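Notice to the Residents of Grirbridge

The Office of Tides regrets to inform all residents that the sea will not be returning this August.

As residents are aware, the sea has withdrawn from Grirbridge each spring since 1570 and has come back each August in time for the herring. The Office has received word from the Droltell Light that the water was last observed beyond the second sandbar, moving west at a walking pace. Letters were sent after it. One was answered, in a damp and unsteady hand, and the answer was no.

The following arrangements are now in effect.

Mooring fees are suspended. Boats resting on the harbor floor may stay where they are, provided that their owners keep the lanterns lit from dusk until 9 in the evening. Owners who have planted beans in their boats must register the beans.

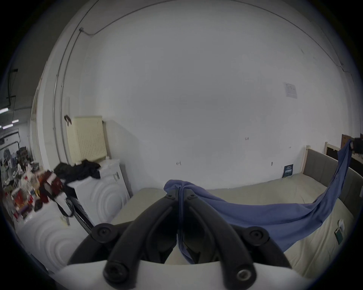 The Radulović Ferry Company will continue to sell tickets to the island. Passengers will be issued boots. The crossing takes 12 hours on foot, and the bell will be rung at departure as before — the company has asked that its customs be respected, and the Office sees no reason to refuse.

Gulls are to be treated with courtesy. Several have taken to standing outside the Trivetti Bakery at opening time, and complaints have been made. The Office reminds residents that the gulls were not consulted either.

Residents have asked whether the sound may be kept. The Office has looked into this matter with care. A quantity of surf was stored in the cellar of the customs house many years ago, in 909 jars, against an event of this kind. Each household may apply for one jar. It should be opened at night, near a window, and closed again before the children are fully asleep. 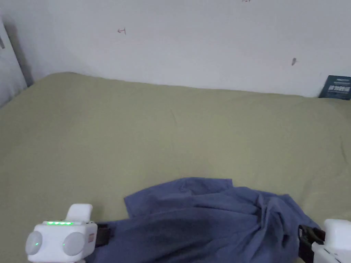
Persons who own shells are asked not to lend them.

The Office has also been asked who was at fault. The record shows that the sea was spoken to sharply at the spring meeting on the subject of the lower steps, which it had worn down. The steps have since been repaired. The Office now considers that the repair could have waited.

A chair has been placed at the end of the pier, facing west. It is available to any resident, for one hour at a time, by signing the book. Those who sit there need not report anything they see. Should they hear water, however faint, they are to come down at once and knock at the side door of this Office, at any hour. The lamp will be on.

Applications for jars are accepted at the front counter until noon.

The Office of Tides, Grirbridge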